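January, 18:40

Second afternoon on the book set for Belier, at the Stakcombe office. The task is a single one: pick up a thick book, carry it upright to the blue magazine file, slot it in with the others, release. Target for the set is 312 demonstrations. We stopped at 300.

Used the hand-held gripper throughout. Cleared out the previous build of the logging software first and put the Zamby one on. It starts each take on the trigger and drops the last half second on release, so I held still after letting go every time. My wrist is sore.

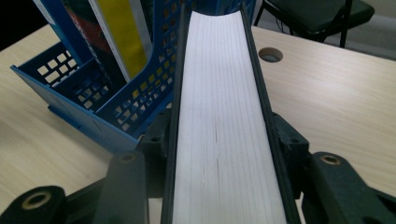

Thick book upright between the fingers, file holder to the left.

Binned 23 takes. Most were slips at first contact, where I closed too high on the covers and the book turned. Two were my fault for talking to the next desk and losing the start point. I have kept the slow recoveries, as Seixas asked for them in the last round and the policy trained without them gave up after one bad grasp.

Start positions need more spread. I looked back over the afternoon's list and I had drifted towards the same patch of desk after lunch. Will mark out a grid in pencil and work through it in order.

Order of books in the file also to be shuffled. The yellow one has been in the same place for both sessions.

Still to do: the remaining takes, recharge, copy the lot to the second drive, check finger screws.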